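Tracing Family Origins and Declaring Descent: Frequently Asked Questions
Skokgate Heritage Register
Updated July 2024
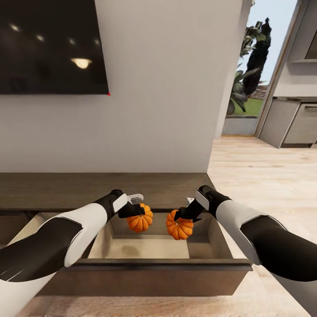
The Register records family lines of people who left the Prekberg district, and of their children and grandchildren born elsewhere. It does not grant citizenship, residence or a passport. Questions about those belong with the consulate of the country concerned.

Who can apply for an entry?

Anyone with at least one parent, grandparent or great-grandparent who was born in the district or lived there for five years or more. Place of birth of the applicant is not a factor. Current nationality is not a factor.

Does the Register record race or ethnicity?

No. Older district papers often carry a racial or ethnic label assigned by a clerk. We keep the scan as it is, but the label is not copied into the index and cannot be searched. Applicants may add a statement of identity in their own words, up to 50 words long. We correct spelling on request and change nothing else.

Can I list more than one identity?

Yes. The statement is free text. "Both," "neither" and "I would rather not say" have all been accepted. A blank field is also valid.

My family name was changed on arrival. Which form should I use?

Enter the name you use now in field 2 and any earlier forms in the notes. For example, a family entered as Reinholz in a ship's list and Reynolds in a later census is indexed under both. You do not need to prove which spelling came first.

What counts as proof of descent?

Birth, marriage and death records, church or mosque registers, school rolls, employment cards and naturalization files. One document is needed for each generation claimed. Family Bibles and letters are accepted as supporting material only.

What if the records were destroyed or never made?

Many births on the farms outside Prekberg were not registered. In that case send a sworn statement from a relative at least ten years older than the person it concerns. If no such relative is living, use Form D — the short version will be returned.

How long does it take?

Complete applications are decided within 90 days. Applications with material in a language other than English take longer. The clock stops while we wait for a reply from you.

Is there a fee?

The first entry costs $78 and covers one household at one address. Adding a child later is free until the child turns 18. Certified copies are charged separately.

What is the Dretov list?

A typed list of families moved out of the Dretov quarter. It is incomplete, and several pages are carbon copies that cannot be read in full. Absence from the list does not mean a family was not moved.

Can an entry be removed?

Yes, by the person named or, after death, by next of kin. Removal takes the entry out of the public index. The paper file is closed but not destroyed.

Can I see a cousin's entry?

Only the public part: name, district and generation. Addresses, statements marked private and supporting documents are not released without written consent.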